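Section 4: Setting the timer on your Doron egg and toast plug

Right, you've got the plug out of its box and the batteries in. Now for the bit I get the most emails about.
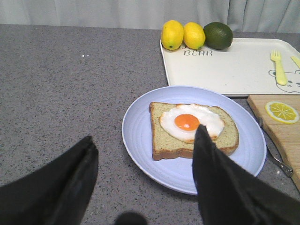
Fried egg on a slice of bread, on a plate.

I wrote this guide for the older Doron timer plug, the one with the grey dial, after Cimport stopped putting a paper manual in with it. If yours has a touch screen, skip to Section 7.

1. Push the timer plug into the wall socket and switch the socket on. The little clock will flash 00:00 at you until you set it.

2. Hold down CLOCK and turn the dial to the right time. Let go of CLOCK before you let go of the dial (I still get this the wrong way round!) or it jumps back to midnight.

3. Press PROG once. You'll see a small 1 in the corner, and that's your first programme.

4. Turn the dial to your start time and press PROG again. Do the same for the stop time. You can store up to 16 programmes, though I've only ever used two, one for weekdays and one for a lie-in.

5. Press MODE until AUTO shows. If you leave it on ON, the plug just stays live all day and takes no notice of anything you've set.

Note: the clock doesn't know about summer time, so you'll have to go through step 2 again twice a year. My mum's in Stusley ran an hour out until September and she blamed the kettle.

Caution: please don't use the timer with a toaster, a hob or anything else that gets hot with no one in the room. It's for lamps, radios, the slow cooker if its own instructions say that's all right, and so on. I use mine for the kitchen radio and the lamp over the worktop, so both are on when I come down to make breakfast.

Caution: check the label on the back for the highest load. Mine says 2246 watts. Never plug an extension lead into it.

If the screen goes blank, poke the RESET hole with a paper clip and start again from step 2. Still blank? Zoia Levchenko at Mavromatis sorted me out with a new battery cover, part number 2065, and they do post them. Ring on a Tuesday if you can, the queue's much shorter.

Next up is Section 5, random mode for when you're on holiday.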